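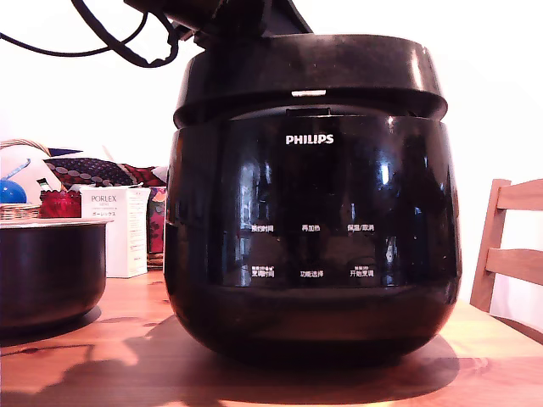 2002-06-28 – Simidlow, the neighborhood cooking school on Kellus Street, is opening its doors for a full season of evening classes, and we couldn't be happier to share the schedule!

The program is called Juvetance. It runs for 13 weeks and covers the food people really make at home: rice and beans, soups, slow stews, flatbreads, and a good pot of coffee to finish. Every class ends at the table, with everyone eating what they cooked.

We have room for 22 students in each group. Last year 274 people signed up for our single-night workshops, and the note we got back most often was "more, please" – so we've added a second kitchen in the Piątek building next door, with its own entrance and plenty of bike parking.

Beginners are very welcome. The first two classes go over knives, heat and measuring, and after that each group picks part of its own menu (last time the dumplings won by a mile).

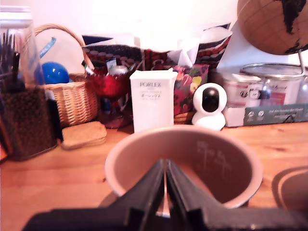
*A cup with printed measuring marks, next to a Porlex box.*

The coffee evening comes in week eight and is open to guests, so bring a friend or a parent. We'll taste three roasts side by side and talk about grind size, water and timing.

A second round of Juvetance begins in November. Sign-up sheets are at the Simidlow front desk, and printed schedules are free to take home.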